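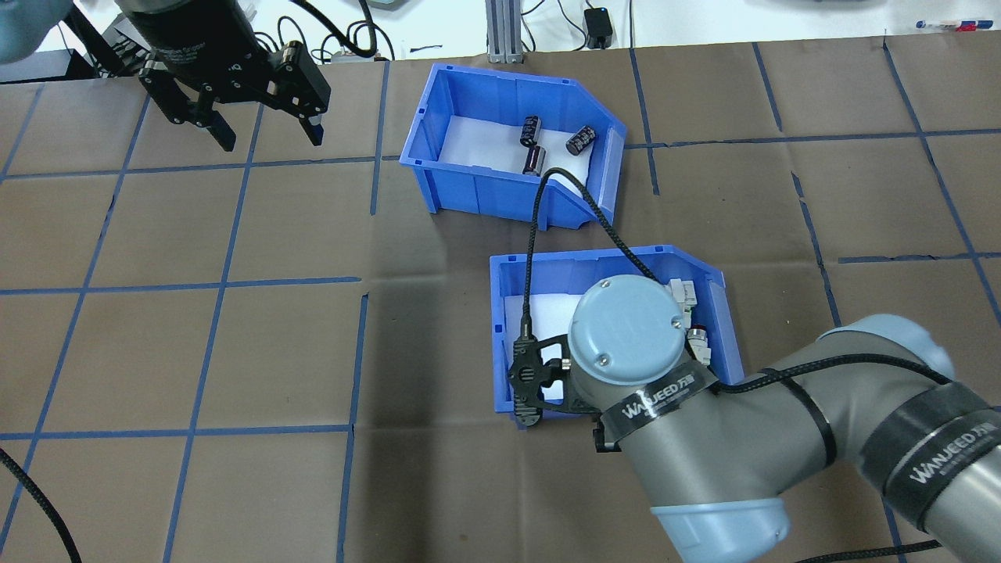 Prereo cue light system, 8-way, hire or buy

Cue lights for small and middling theatres, touring shows, village halls with ambitions. Desk unit plus up to 8 outstations, red and green on each. Stage manager presses, light comes on, actor or flyman presses back, light goes steady. Go on green. Same as it's always been.

Made at our Rirkstead unit. Replaces the old Kallstead 6-way, which we no longer sell but still mend (see bottom of page).

What you get
Desk unit, with master go button and dimmer for the lamps
8 outstations, wall or rail mount, hook clamp included
Power supply and spare fuse
Bag of lamp caps
Printed card with the wiring on it, please keep it in the lid

Cable not included. Standard 3-pin XLR mic cable, you will have miles of it in a cupboard already. If not we can add it to the order.

In use
Every channel has a stand-by switch and a go switch. Flick stand-by, red flashes at both ends until the outstation answers. The master go fires every channel that's standing by, handy for a big scene change where flys, sound and the door on the prompt side all go together. Lamps dim right down for blackouts. Desk labels wipe clean, use a chinagraph pencil, not a marker pen. We mean it about the marker pen.

There's a buzzer on the desk unit too. It's off when it leaves us. Switch is underneath, near the back, and a bit stiff.

Out on the road
Mikkel Thorlacius took a set out with the Ledesma tour, 34 dates, mostly get in and get out same day. His notes: clamps good, lid catches too fiddly with gloves on, wanted a longer lead on the power supply. Catches have been changed. Lead is now 3 metres.

Hrefna Hjaltadóttir uses 2 sets linked for her studio season and asked for the link cable to lock at both ends. Now does. If you bought before June and want the locking one, ask, no charge, just send the old one back.

Hire
Weekly, Monday to Monday. Deposit on first hire only. Collect from Rirkstead or we send by courier, you pay the carraige both ways. Please coil the cables. Please check the wings for outstations before the van goes, they are black and so is everything else back there.

Panto season goes early so book by the end of summer if you can.

Buying
Price on request, depends how many outstations. Sets can be had with 2, 4 or 8 and added to later, the desk is the same. Schools and amateur groups, say so when you write, there's a discount. Lead time changes a lot so ask before you promise it to your director.

Repairs
Prereo: send the whole set if you can, or desk unit plus the outstation thats playing up.
Kallstead 6-way: desk repairs only, lamps getting hard to find. Put your name and the show date on a bit of paper in the box.

Page updated 31/05/2023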